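발표자 메모: 회의록은 누가 읽는가
사내 지식 공유 모임, 2019-11-28
발표: Yamila Garrido

1번 슬라이드 (제목만)
인사는 짧게. 마이크 확인하느라 "아아" 세 번 하지 말 것. 지난번에 그것만으로 박수를 받았다.
첫 문장: "저는 지난 2월부터 우리 회사 회의록을 읽었습니다. 자발적으로요."
웃으면 기다리고, 안 웃으면 바로 다음 장으로.

2번 슬라이드 (숫자 하나: 300)
공유 폴더에서 꺼내 읽은 회의록이 300건. 그중 올린 뒤에 작성자 말고 다른 사람이 한 번이라도 열어 본 것이 147건이다. 절반이 안 된다. 나머지는 쓴 사람만 아는 문학이다.
여기서 특정 팀 이름을 대지 않는다. 특히 앞줄에 앉은 팀.

3번 슬라이드 (Bokska 건)
Bokska 일정 회의 이야기. 같은 안건이 회의록 3건에 연달아 나오고, 세 번 다 결론이 "추후 논의"다. 세 번째 회의록에는 "지난번 논의대로"라는 말까지 붙어 있다. 지난번에 논의한 것은 추후에 논의하자는 것이었다.
천천히 읽어 줄 것. 설명을 덧붙이면 재미가 없어진다.

4번 슬라이드 (동사)
회의록에 제일 많이 나오는 동사는 "공유하다", 그다음이 "검토하다", 그다음이 "확인하다". "하다"는 드물다. 주어는 더 드물다. "검토하기로 함"이라고 쓰면 검토할 사람이 방 안에 열 명이거나 한 명도 없거나 둘 중 하나인데, 내 경험으로는 후자다.
예문은 Insaurralde 납품 회의에서.
고치기 전: 포장 단위 관련하여 재확인이 필요할 것으로 보임.
고친 후: 그라소가 포장 단위를 납품처에 묻고 다음 회의 전까지 메일로 답한다.
Brunello Grasso 본인에게 이름 써도 된다는 허락은 받았다. 표정은 그다지 허락하는 얼굴이 아니었다.

5번 슬라이드 (세 줄 규칙)
맨 위에 세 줄만 쓴다. 정한 것, 맡은 사람, 날짜. 나머지는 그 아래에 마음껏 쓰셔도 된다. 어차피 아무도 말리지 않는다.
예상 질문: "정한 것이 없으면요?" 그러면 "정한 것 없음"이라고 쓴다. 써 놓고 보면 꽤 민망한데, 그 민망함이 다음 회의를 짧게 만든다. Drutmont 쪽 회의는 이걸 쓰고 나서 격주로 바뀌었다. 참석자들이 슬퍼했다는 보고는 없다.

6번 슬라이드 (발언 받아쓰기)
녹취처럼 쓴 회의록은 성실해 보인다. 읽어 보면 점심 메뉴 합의 과정이 본안보다 길다. Brindero 건에서 실제로 그랬고, 냉면으로 결정되었다. 그 회의의 유일한 결정이다.
시간이 모자라면 이 장은 건너뛰되 냉면은 꼭 말할 것.

7번 슬라이드

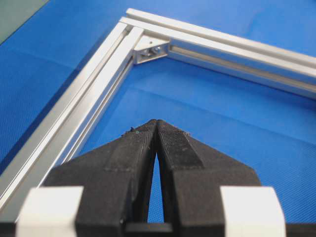

알루미늄 프로파일, 모서리 브래킷 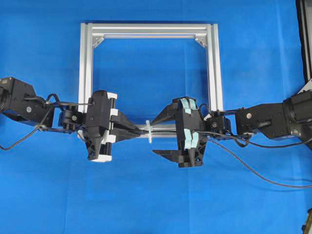
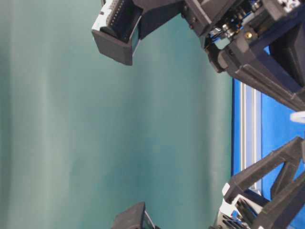
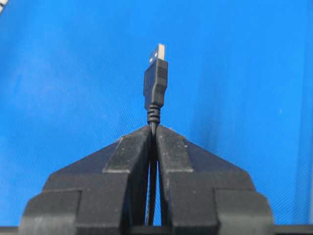

USB 케이블 커넥터

업무지원실 문서관리팀

8번 슬라이드 (마무리)
물 한 모금. 다음 주부터 회의록 양식 맨 위에 빈 줄이 세 개 생긴다고 알린다. 지우지 말아 달라고 부탁한다. 서식이 깨진 게 아니라고 두 번 말한다. 지난번 양식을 바꿨을 때 문의 메일의 대부분이 그 얘기였다.
옛 회의록을 소급해서 고칠 필요는 없다. 이 대목에서 객석이 눈에 띄게 밝아질 테니 잠깐 즐기게 둔다.

질의응답 대비
"회의록을 자동으로 써 주는 프로그램은 안 삽니까?" 예산은 내 소관이 아니다. 다만 "추후 논의"를 자동으로 써 준다고 해서 뭐가 나아지는지는 되묻고 싶다. 웃으면서 되물을 것.
"회의록 담당은 꼭 막내가 해야 합니까?" 아니라고 분명히 답한다. 결정을 제일 자주 뒤집는 분이 쓰시는 것을 권한다. 이때 아무도 쳐다보지 않는다.
"오늘 발표도 회의록이 남습니까?" 남는다. 그라소가 쓴다. 발표 다음 날까지 공유 폴더에 올린다.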